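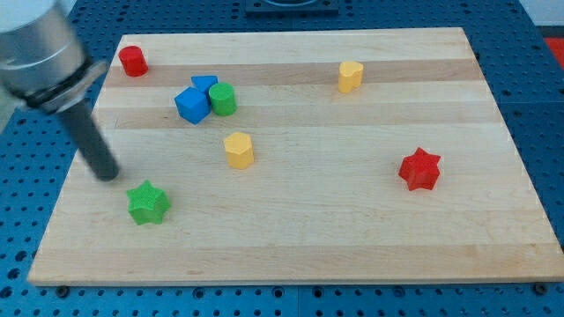

Natanael Rangel
26 Sep 2018

Tire pressure for a first track day – cold, hot, or prayer?

I'm signed up for the novice group at Luswood with a stock middleweight on ordinary street tires. The bike's manual gives one number, the guy at the Comero parts counter gave me another, and my brother-in-law says to let air out until it "feels planted." He has crashed twice, so I'm weighing that accordingly.

Do I set pressures in the paddock first thing in the morning, or after a session when they're hot? And do I need to rent warmers? They want real money for them, and my sessions are only 12 minutes.

Subbarao Thevar

Skip the warmers. On street tires in the novice group you'd be paying to impress people who are busy looking for their gloves.

Ask the tire maker for a track pressure for your exact tire, and ask whether it's a cold or a hot number. Those are two different things and people mix them up all day long. If it's cold, set it before you ride, with the bike out of the sun. If it's hot, check as soon as you roll in, before you take your helmet off and start telling stories. Use the same gauge every time. Take the first 3 laps easy, and put the air back in before you ride home. I forgot that last part once and steered like a shopping cart for 8 miles.

Clurden

just run what the manual says, I did 7 track days that way and was slow at all of them but that was me

Lapiņa

What Subbarao said. Also bring your own pump, the line for the one at Luswood is longer than your session.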